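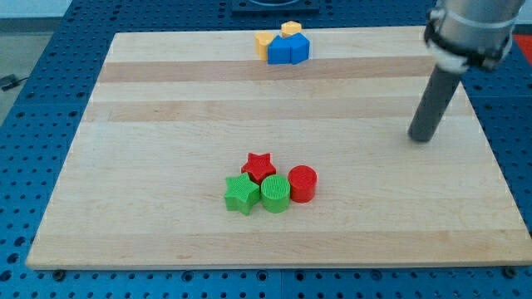

Race Nine at Ommont Downs

So I had two dollars left and a horse named Farnora going off at 39 to 1, and you know me, I went straight to the window. The kid behind the glass asked did I mean Vekia, the favorite. I said no, Farnora, the gray one with the bad attitude!

She broke last. She stayed last all down the backstretch (I was eating a pretzel by then) and somewhere on the turn the guy next to me started yelling her name, which got me yelling too, and I dropped the pretzel.

Third. She got up for third, and I'd bet her to win. I kept the ticket anyway. It's on my fridge, under the pizza magnet, and she runs again in December.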